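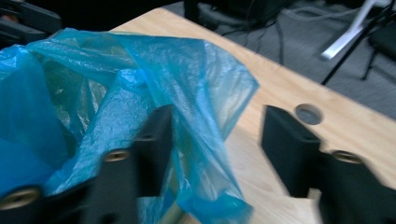 The blue liner, opened out on a wooden surface.

Plomora Thin Blue Liners
Roll of 90 bags, translucent blue, open top
In stock

These are the bags we reach for first when there's sorting to do, and we're very happy to have them back on the shelf after a long gap. They're thin, light, see-through enough to be useful, and a really lovely blue. (Yes, we have opinions about the color of bin bags. Stick around and you'll find we have opinions about dustpans too.)

The film is the nice part. It's soft and crinkly and it drapes, so the top folds down over the rim of a bin or a box without fighting you, and it stays folded. Where it lies in a single layer you can see a pale tabletop through it. Where it bunches up the blue gets deeper and heads toward turquoise, and when the light comes through several layers together you even get a bit of green and gold. Pretty, for something that's going to hold old receipts and dried-out markers!

What they're good for

Sorting, first of all. Put one on the table, open the mouth wide, and drop things in as you go through a drawer. You can usually tell from the outside whether it's the fabric bag or the paper bag, which saves a lot of untying and peeking.

They also make great liners for small and medium bins: bathroom, bedroom, under the desk, the craft corner. We use one in the packing room for tape ends and paper scraps, and another inside a cardboard box for clean offcuts that go back out as padding.

Wrapping is the one we didn't expect. A pair of shoes in a suitcase, a lampshade going into the attic, a sweater you don't want picking up lint. The bag is soft enough to follow the shape and you can twist the top into a narrow strip and tuck it under.

What they're not so good for

Anything sharp. This is a thin bag and we'd like you to know that before you order. Broken glass, hedge clippings, kebab sticks and picture hooks all belong in something tougher. Same goes for rubble, wet soil and a full load of cat litter. For those jobs look at the Teltholm Heavy Sack, further down the bags and liners section. It costs more and it's nowhere near as nice to handle, but you can fill it with bricks.

They have no drawstring and no handles. You gather the neck and tie it, so leave a hand's width of bag free at the top.

Details

Sold as: one roll
Bags per roll: 90
Color: translucent blue
Closure: none, tie the neck
Top: plain open edge
Item number: PL-376
Full case: 600 bags, please ask us for a price

Tips from the packing room

New bags cling to themselves. Rub the open end between your palms for a second or two and the layers slide apart. Then hold the mouth with both hands and give it one big swoop through the air, and it fills out nicely.

If the bag is going in a bin, push the bottom down with your fist before folding the rim over. Otherwise you get a pocket of air underneath and the first handful of trash sits right at the top.

For sorting on a table, roll the top edge down a couple of turns to make a soft collar. It keeps the mouth open and you can unroll it as the bag fills. Leave it loose and floppy if you're only dropping in a few bits, that works fine too.

Keep the roll somewhere cool and out of the sun. A kitchen drawer is perfect. The shelf above the radiator is a bad idea, and we learned that with a roll of our own.

Bags that have only held clean things can go around again. Shake them out, flatten them, fold them in thirds and stuff them in a jar by the door.

Goes well with

Hasov Wire Bin, small. The liner folds neatly over the rim, and the blue shows through the mesh.
Ramanauskas Sorting Tray. For the tiny stuff you'd rather not fish out of a bag later.
Teltholm Heavy Sack. See above, for bricks.

Ordering

Rolls ship flat in a padded envelope, up to two per envelope, and bigger orders go in a box. We have 135 rolls on the shelf from this delivery and the next one is already ordered. Unopened rolls can come back to us if you change your mind.

Page updated 8 October 2025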